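The slow death of the opening titles

Last updated: February

I have now watched all 16 episodes of Hadov, and I could not hum you a single note of it. There is nothing to hum. A black screen, the word HADOV in thin white letters, a low noise like a fridge with regrets, and we're straight back to the detective staring at a lake.

It used to be that a drama had to introduce itself. The old Colley, which my parents watched with the reverence other families kept for church, gave you well over a minute of brass band, drizzle and the leading man getting out of a car. By the time he had shut the door you had made the tea and found your slippers. The remake gives you 11 seconds, and a button to skip them.

Benoît Hamel, who cut title sequences for most of his working life, blames the button. "You spend four months on something and they put a little sign on it saying you needn't bother," he told me. His last big job was Cusitz, the border-town thriller, for which he delivered 433 shots of fog. The channel used three. 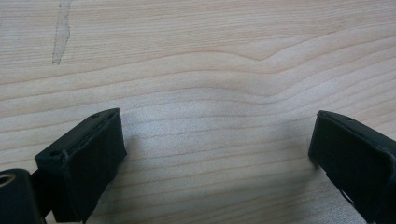 Composers have it slightly better, in that they are at least still asked. Eglė Pētersons wrote a full theme for the second series of Mägi, with a choir, and was told it was wonderful and could she make it shorter. She made it shorter. They asked again. What went out was one chord, and she is paid for it every time it airs, so she has stopped complaining in public.

I put all this to Wael Naciri, a producer, over a lunch he kept trying to skip. His view is that viewers watching four episodes in a row don't want the same song four times. I said I did. He said I wasn't the audience, and asked for the bill.

Meanwhile the recaps get longer. The last episode of Hadov opened with 177 seconds of things I had seen the night before, including the lake.

Comments

Prapai Yimyam
My husband still does the Colley brass bit when he parks.

Tõnu Juška
The Mägi chord is in E flat and I will not hear a word against it.

fogfan
Where can we see the other 430 shots?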